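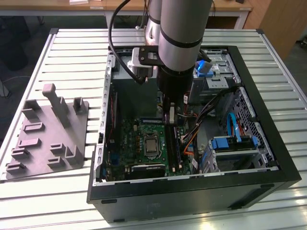
Most rules for robot cells assume the robot is the thing to be protected against. We have fences, speed limits and stop buttons, and these are well covered. The rules for the product being worked on are thin, and in electronics disassembly they are nearly absent.

Consider memory removal from a desktop computer. A module sits in a slot beside other parts, with loose cables nearby. An arm can meet every personnel safety limit and still crack the board. The force that is harmless to a hand is often too much for a latch.

I argue for three written requirements. First, a force limit at the fingertips, stated per part and checked at the start of each shift. Second, a cable check before the arm enters the case, with a stop if a cable crosses the approach path. Third, a record of every failed grasp, including those the operator clears by hand.

The third will meet the most resistance. Mudassar Naqvi, who ran the trials at Druvport, objects that logging each failure slows the line. It does. In a batch of 100 towers, his team lost nearly 40 minutes to it. The same log showed that 20 of the failures came from one worn finger pad, which had passed visual inspection in October.

Mi-kyung Han would leave the limits to each shop. I disagree. Shops resell the parts they pull, and a buyer has no way to see how a module was gripped. A shared limit can be loose at first and tightened as data comes in. The draft now open for comment sets none, and section 3 should be rewritten before it goes to a vote.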